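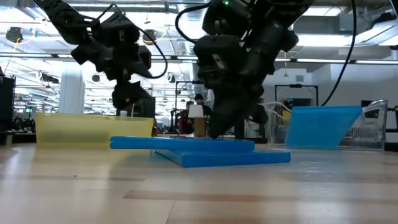 Bench at Lukosdale: two blue cases on the table between the bins.

Ticket 1225 – case sorting, Muvberg bench
Status: open
Reported: the grasp labeller rejects too many runs when two cases overlap. Out of 131 runs recorded in December, 24 came back marked "no object edge".

Checked so far:
09:40 Restarted the Parri recorder. No change.
10:15 Replayed run 112. Arm positions and video line up, so timing is fine.
11:05 Looked at the wrist view on the rejected runs. The labeller seems to lose the lower case where the upper one covers it.

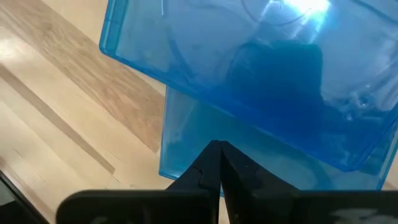 With clear blue plastic on both layers the edges are hard to separate, and glare makes it worse. Plinetti suggests marking the top case by hand for now – slow, but it keeps the runs usable.

Next: relabel the 24 by hand, then retrain and compare. Please don't delete any rejected runs.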